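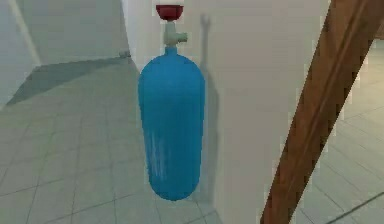

I've been at Drurkine for 4 years and for most of that time my job was looking at rooms. They're simulated rooms, made for testing household robots in software, and somebody had to go through the rendered views and say whether each one was fit to use. I did that with a list down one side of the screen and the views on the other. On a good day I got through 600.

In May we moved over to Brosero, which does the first pass by itself. It looks for things floating above the floor, things sunk into walls, doors that open through furniture and so on. It gets through 3000 views before I've had my lunch. What I see now is the part it couldn't decide on, plus a sample of the ones it passed.

The work is different and I'm still getting used to it. Before, most of what came up was fine, so you settled into a rhythm and could have the radio on. Now nearly everything in my queue is awkward in some way. I have to stop and think about each one, and by mid-afternoon I'm more tired than I used to be at the end of the day. 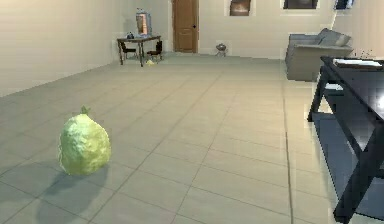 One from my queue. I put it down as a cabbage.

Naming is a large part of what's left. Brosero is good on sofas and chairs, less good on a lumpy green object by itself on a tiled floor. We have a list of agreed names and if nothing fits I write a note, and the note goes to the people at Evmont who supply the models. They usually reply the same day.

There were six of us doing this and now there are 2. The others weren't let go, I should say. They moved to the Khasawneh project, where they write the tasks the robots get tested on. Two of them like it a lot better. One has asked to come back and been told there isn't a place, and I don't think that was handled well. We should have been asked before the desks were moved.
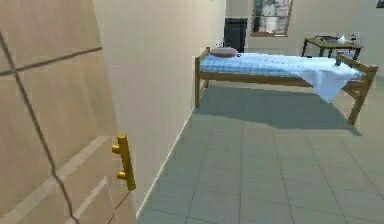
## What I'd change

I'd like the tool to say why it has sent me something. At present I get a view and a score, and if I can't see anything wrong with it I don't know whether I've missed something or it's being fussy. I've asked for a reason field and it's on the list for the next version.

I'd also like a few easy ones mixed back in. My manager thought I was joking when I asked. I've put it in writing now and will post again when I hear.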